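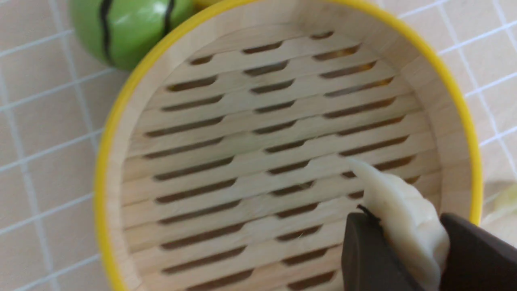
Dumpling into the steamer, gripper fingers closed on it.

Pre-purchase check, bench arm and gripper — July 30, 2023
Site: Narau, prep bench. Supplier for the quote: Tirnari.

I've filled this in as I went along, so excuse the rambling. Anything marked HOLD needs settling before we sign for the second arm.

1. Finger surfaces: OK
Matte, dark, no complaints from me. I'd still like a spare pair in the budget — 2 pairs if Tirnari will do them at the February price.

2. Loose bits near the fingertips: HOLD
There's a thin dark thread or wire poking out by the tip. Might be nothing! But I don't want it anywhere near food we mean to serve, so please get it looked at and put a line in for replacement parts.

3. Grip on soft items: OK for now
Dough is a fussy thing to hold and I'd love softer pads one day. Valdebenito quoted 200 for a set, which seems steep, so I've parked it under next year.

4. Guarding and stop button: HOLD
The stop button needs to be in reach from both sides of the bench. One extra button and 4 metres of cable, please, and don't let anyone talk us into the fancy wireless one.

5. Work surface: COMMENT

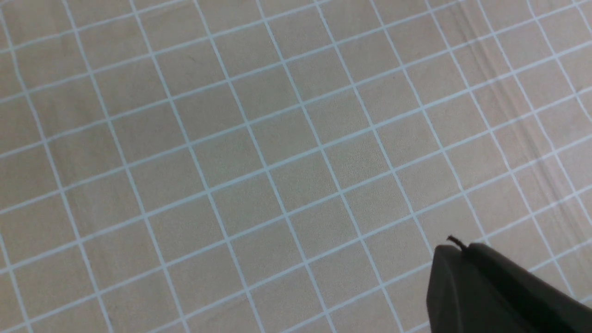 The grid lines are still crisp and that's what matters most to me, but there are faint brownish streaks towards one side and I can't tell if they're scuffs or creases. If they wipe off, lovely. If they don't, I'd order a new mat from Gurnumora along with the second arm and save on delivery (they charge 20 a drop, cheeky lot).

6. Training for new starters: not costed yet
Tirnari say it's included — I want that in writing.

Next check once items 2 and 4 are cleared.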